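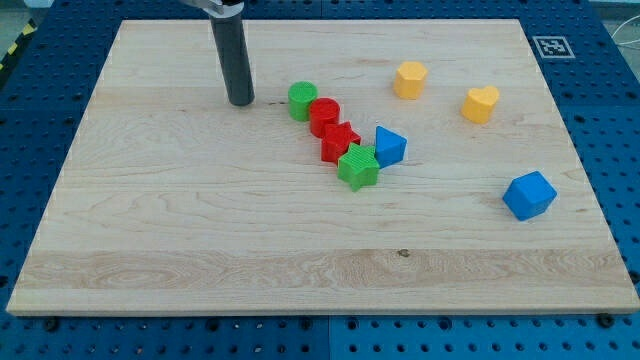

Item 2, flooring samples for the Balside reading room. Tariq Soomro reported that Holtau quoted 900 for supply and Valderrama has not replied. Members preferred a pale maple with visible grain and a few small dark knots, as on the board under the colored blocks – stain to be left off. Order limit stays at 400 square feet.

Item 3, door closers. Deferred to July. Pretum to resubmit drawings.

Meeting closed 4:10 p.m.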